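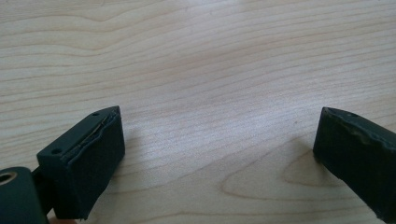

Ok-hee Yoon replied to ticket 1031 to ask whether the book was missing from my library altogether or sitting there and refusing to open. Bit of both, sorry! I'll put it all down in order so you've got it in one place.

I bought the Dondeso box set through your shop in October, the e-book version, books one to four of the space pirates romance. Books one and two came through fine on my reader and I tore through them. Book three, the one called Mutiso, shows up with its cover greyed out, and book four isn't there at all. My receipt has all four on it, I've checked twice.

What I've tried so far:

Signed out of the Mellden app and back in. No change.

Deleted book three and downloaded it again. It got to 16 per cent and stopped, then gave me "file not available in your region". I'm in Leeds, same as I was for books one and two!

Sent the file to my reader by email instead. This one did arrive, but it opens at chapter 20, right in the middle of the big row on the bridge, so now I know who the traitor is (thanks for that). Everything before it is blank pages, and the contents list has the chapters from some other book, a prequel I think, because they all mention Gurnosine and that planet blew up before book one.
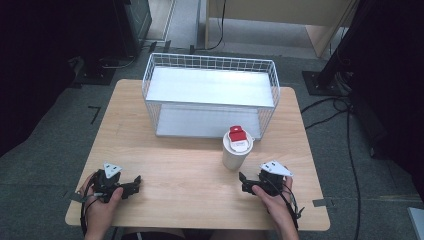

Cup and wire basket on the table.

Update, same evening. Ok-hee asked me to clear the downloads folder and try with the wifi off and on again, so I did both. Book four has now appeared, hooray, and it opens at page one. Book three is still greyed out. The app says the file is about 2000 pages long, and I'd love that to be true but I don't think it is.

Could somebody just send me a fresh copy of book three as a plain file? I don't want a refund, I want to know how they get off the moon. I've stopped at the end of book two and I'm not touching book four until this is sorted.

Ha-rang Yook

Status: open, passed to the e-book files team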